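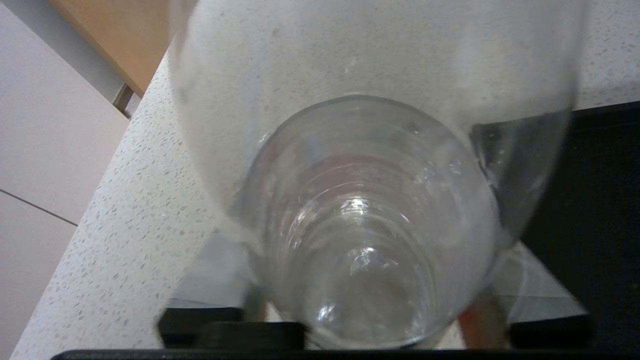

The Tretex wrist kit is sold as a retrofit for light-duty arms that already have a controller and a power supply. In the box are a parallel gripper, a small camera on a fixed bracket, a wiring harness, an adaptor plate and a software licence tied to the serial number of the gripper. I bought mine through Segura, who handle Tretex in this region, and have been running it on household handling work in a kitchen. Most of my opinion of the product was formed on clear drinkware. With a tumbler between the pads, the camera looks down through the open mouth, and the finger segments behind the wall come through bent and smeared, one greenish-grey and one orange-tan. Any grasp check that expects to find a clean finger edge in that view is going to struggle, and the one supplied with the kit does.

I will take the hardware first.

The gripper opens to 87 mm. That covers mugs, most tumblers, standard water bottles and the handle of nearly anything in a kitchen. It does not cover the body of an ordinary kettle, so kettles have to be taken by the handle. Jaw travel is smooth across the full range. There is a little lateral play at the fingertips when the jaws are fully open, and it disappears once they close on something solid. I would have liked a stated figure for fingertip play in the data sheet. There isn't one.

Closing force is set in software on a scale with no units. The manual describes the lower third of the scale as suitable for "delicate items" and leaves it there. I put a kitchen scale between the jaws and made my own table, and anyone buying the kit should expect to do the same. Repeatability at a given setting was good. The step between adjacent settings is coarse at the bottom end, where it matters for thin plastic bottles.

The camera bracket is a rigid aluminium part with no adjustment. The gripper base sits along the lower edge of the view as a dark bar, and the fingers take up the lower centre when they are closed. I have no objection to this layout. Having the fingers always in view is useful for alignment and gives you a constant reference if the bracket gets knocked. The cost is that the contact area on a low object is often hidden by the finger holding it, and you are relying on the head or overhead camera for the last bit of the approach.

Focus is fixed. Objects near the fingertips are acceptably sharp, while anything held well up inside the jaws goes soft. Exposure is automatic by default and reacts slowly. On a pale bench under ceiling lights, the arm coming down toward the surface causes a visible pump in brightness that takes a moment to settle. Lock the exposure. The option is in the driver, under a menu labelled "Advanced (service)", and is not mentioned in the manual at all.

The manual runs to 57 pages and was plainly translated in stages by different people. The wiring section is correct. The section on mounting the adaptor plate shows a bolt pattern that doesn't match the plate supplied, although the plate itself fitted my flange without trouble. Segura's support desk put me on to Horacio Farías, their applications engineer, who sent a corrected drawing the same afternoon and a parameter file for my controller. He also told me that the drawing error had been reported before. It is still in the PDF on the product page.

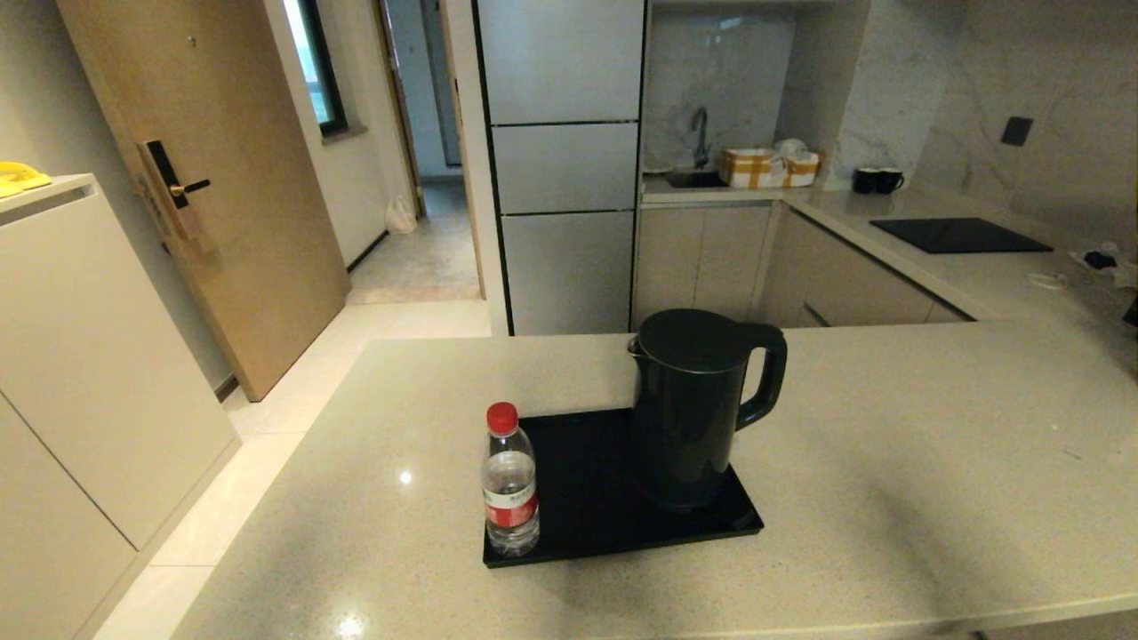 My test routine was kept deliberately ordinary: pick up the glass, hold it, put it back; shift a bottle along a tray; take the kettle by its handle, lift, and return it to the same spot. None of the objects were marked or modified. Each task was scripted once and then left alone, so that a failure would stay a failure and not be tuned away. I ran the set over 21 days, mornings mainly, with the ceiling lights on throughout.

The bottle was the easiest. A printed label gives the vision software something to lock onto, and a coloured cap helps with the approach from above. The grasp detector reported a position on every attempt. Errors came at placement, when the bottle was set down slightly early and tilted as the jaws opened. A small change to the release height fixed it.

The kettle was harder. A dark kettle on a black tray is a poor target. The detector frequently joined the two into one object and proposed a grasp on the tray rim. Moving the same kettle directly onto the pale benchtop cured it immediately, so this is a contrast problem and should be solvable by anyone willing to supply their own segmentation. Mechanically the gripper coped. A curved handle does tend to roll between flat pads as the load swings under it, and the force setting needs to be higher than you would guess from the weight. I did not lift the kettle full and would not do so with this gripper.

The glass produced the most failures and the most useful information. The pads themselves are fine on glass. The problem is knowing where the glass is. On a speckled white stone-look surface, the flecks carry on straight through the upper wall, and the detector often returned the rim as a loose arc with no body attached. Height estimates were worse. The thick bottom of a heavy tumbler shows as a stack of rings, and the software chose a different ring as the base from one attempt to the next. I ended up hard-coding the glass height and using the camera only to centre the jaws. That worked reliably, and it is also an admission that the detection package is not doing the job described on the box.

Tretex lists transparent objects as supported from software version 2 onward. I was running that version. My reading is that the feature was developed on clear plastic over a plain background, where I also found it acceptable.

Fingers are a consumable on any gripper, and the kit is better here than on software. They come off with two screws each and the locating faces are well machined, so a changed finger goes back in the same position. The supplied pads are a firm black rubber. They grip well but pick up dust, and they leave marks on glassware that has to be wiped down afterward. Wrapping the fingers is common practice and the jaws have enough travel to allow for it. If you do wrap them, rerun the zeroing routine. The controller takes the closed position from the bare fingers, and with added thickness it will read contact before the jaws have reached anything. A wrapped tip is also less predictable in shape, so I would not expect fine placement from it.

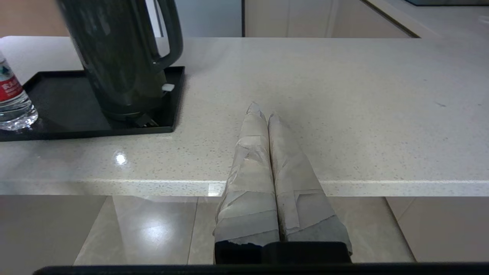
Wrapped fingers at the front edge of the bench, kettle and tray to the left.

Wear on the harness deserves a mention. The camera cable leaves the bracket at a right angle and is unsupported for the first few centimetres. At full wrist rotation it pulls against the connector. I added a clip. The equivalent Trutard kit, used on an earlier job, has a moulded strain relief in the same position and costs slightly less, but its jaws open less and its camera sits off to one side. For kitchen objects I would still take the Tretex on opening width alone.

Delivery was from the Timitgate warehouse and took longer than quoted. The packaging was sound. The licence key arrived separately by email and had to be reissued when the serial number on the invoice turned out to be that of another unit. Segura dealt with this without argument, though it cost me a day.

Ratings, for those who want them:

Gripper mechanics: good. Smooth, repeatable, easy finger changes.
Force control: fair. Repeatable but uncalibrated, too coarse at the low end.
Camera: fair. Sensible position, soft up close, exposure must be locked.
Detection software: poor on glass and on dark objects against dark trays, good on labelled bottles.
Documentation: poor. Ask for the corrected drawing before you order bolts.
Dealer support: very good.

I would buy the gripper again and would prefer to buy it without the software licence. Segura tell me a hardware-only version can be ordered on request. It isn't listed on their site, and I have not seen a price for it. The spare finger set is listed, and I have ordered one.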